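Gikstead Household Produce Storage Records
Data card, version 2

Summary

The Gikstead Household Produce Storage Records describe how fresh fruit was kept in private homes between purchase and either consumption or disposal. The collection holds 571 storage records from 32 households. Each record covers one purchase of one kind of fruit. The records are supplied as comma-separated text with a separate code list.

Intended use

The records are intended for teaching, for the study of household food waste, and for the preparation of storage advice to the general public. They are not suitable for estimating national or regional waste, as households were not selected at random. They should not be used to set sell-by dates or to assess food safety.

Contents

records.csv: one row per purchase
households.csv: one row per household, with size band and type of kitchen
codes.txt: meaning of all codes used in the two tables
changes.txt: corrections made after first release

Main fields in records.csv

fruit_type: one of 26 codes. Table grapes are divided into green, red and black. Mixed packs are entered under the code for the larger part by weight.

storage_place: refrigerator drawer, refrigerator shelf, counter, table, pantry or other. Where fruit was moved, the place in which it spent the most nights is given.

container: store packaging, open bowl, closed box, paper bag or none. Fruit set out for a single meal and then returned to storage keeps its original container code.

days_kept: whole days from purchase to the last piece eaten or thrown away. The day of purchase is counted as zero.

share_discarded: estimated by the household in steps of one quarter. Stems, peels and pits are excluded. For grapes, single berries removed from the bunch during sorting are included.

Serving and storage are treated as separate events. A bunch of grapes brought to the table is a serving event and does not open a new record.
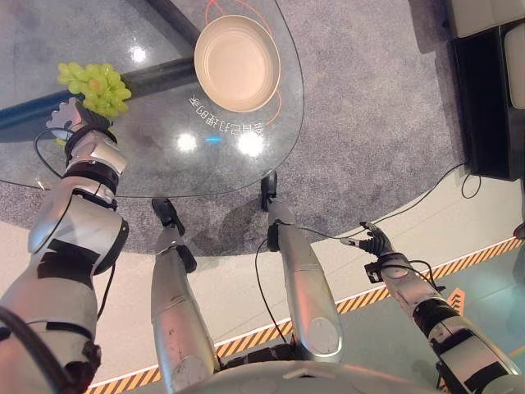
Collection method

Households completed a paper form in their own kitchens, with collection beginning in January. Forms were entered twice by separate clerks using the Kettle entry program, and differences were settled by reference to the paper original. A form was accepted only if the fruit type, storage place and number of days were all present.

Known limitations

Small purchases are likely to be underreported. Estimates of the share discarded vary between persons in the same home. Refrigerator temperature was not measured. Berries other than grapes appear in too few records to support separate analysis, and users are advised to combine them.

Missing values are left blank. In version 1 they were entered as zero, and results based on that version should be recalculated.

Privacy

Names, addresses and store receipts have been removed. Household numbers were assigned in random order and cannot be matched to the paper forms.

Maintenance

The records are maintained by the Trivudell Food Storage Office. Corrections should be sent in writing to Brenda Tapley, Records Section, stating the household number, the row concerned and the proposed change. Accepted corrections are listed in changes.txt at the next release.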